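An afternoon at Tarkik's open day

Print this post | E-mail this to a friend

I had a free afternoon in February and spent it at the Tarkik open day in Gratthorpe. Tarkik make software for robots that handle ordinary household things, and once a year they open the workshop to anyone who puts their name down. I heard of it through the library noticeboard. It was free, and there was tea.

The building is on the Fladard estate, behind the tyre place. The bus drops you at the wrong end, so allow ten minutes to walk back along the main road, where the pavement runs out for a bit. I got there just before two. They gave me a sticker with my name on it and put me in a group with a retired couple and a father with two teenage girls.

Our guide was Zsófia Vincze, who runs the recording side. She started with a short talk in the corridor, which was the wrong place for it as people kept coming past with trolleys. What she told us was that the robots learn a job from recordings of people doing the same job by hand. Someone folds a towel, or puts a lid on a box, and the recording shows it from close to where their own eyes would be. The software needs a great many of these. They had 1,453 towel folds when the year started and 1,854 on the day we went, and she said they would like several times that.

I had expected a big hall with cages and flashing lights. The recording rooms are small and plain. Each one has a table and a few household objects, and the objects get changed between sessions so that the software doesn't learn one particular table by heart. The walls are painted different colours for the same reason. We went through four of these rooms and I liked the blue one best.
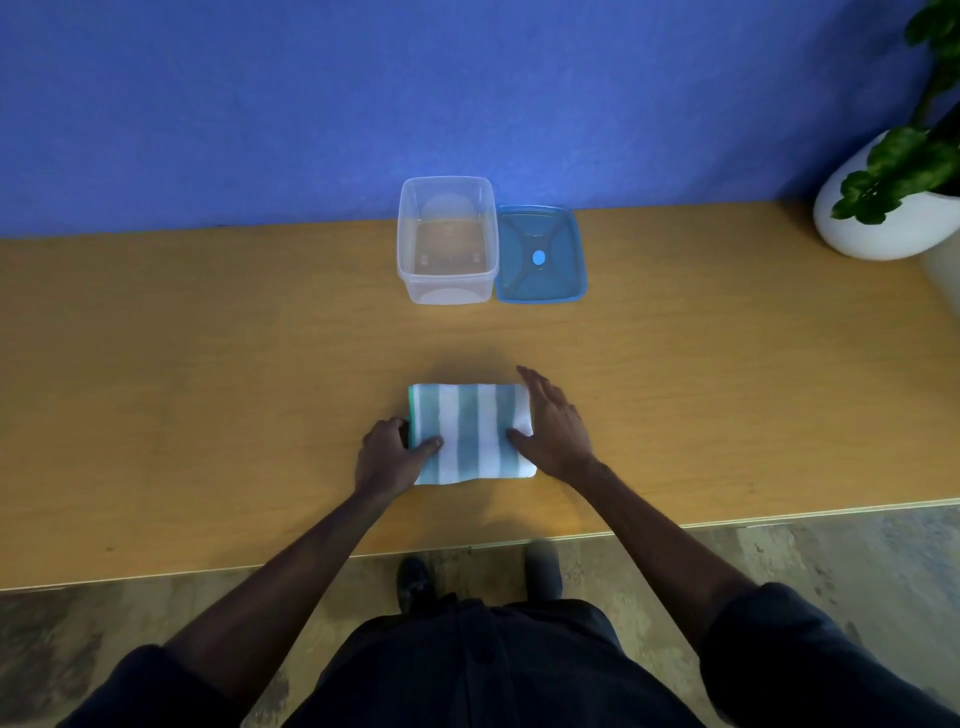 Towel folding in the blue room, with the food container and its lid at the back of the table.

We were allowed to have a go. You are asked to work at your normal speed, keep your hands where they can be seen and finish with the towel flat on the table. The hardest part was the normal speed. As soon as I was told to fold a towel normally I forgot how I do it. I fold in half and then in thirds at home, and on my first try I did it the other way about and had to start again. Zsófia said that was fine and that they keep the muddled ones as well, marked separately, as a robot will also get into a muddle and has to find its way out.

The older of the two girls was much quicker than the rest of us. Her father said he had never seen her fold anything before.

After that we saw the robot, which is called Veres. It has two arms on a stand and lives in a room at the back. We stood behind a strip of yellow tape and watched it fold a hand towel. It picked up one corner, stopped, let go, picked it up again and then brought the two short ends together. The whole thing took a good deal longer than I would take. The second towel went better. On the third it pinched two layers where it wanted one, and the engineer stopped it and laid the towel out again. He did not seem bothered. He said thick towels are easier than thin ones and that tea towels are the worst of the lot.

I asked when you might have one of these at home. He said he would not like to guess, and that stairs and pets were still a problem before you even got to the laundry. I thought that was a fair answer. The retired man asked about ironing and got a shorter one.

There was a table of printed sheets on the way out, mostly about jobs. They pay people to come in and do the recordings, in half-day sessions, and you don't need any experience. Each session is broken up into blocks of 30 minutes with a rest after each, which I can see the point of, as my shoulders were stiff after three towels. I took a sheet for my neighbour.

The tea was in the front office. It came from an urn and was rather strong. I caught the ten past four bus back, from the right stop this time.

If you want to go next year, put your name down early. The groups are small and the afternoon ones fill up first. There is parking, but the spaces nearest the door belong to the tyre place and they do mind.

Print this post | E-mail this to a friend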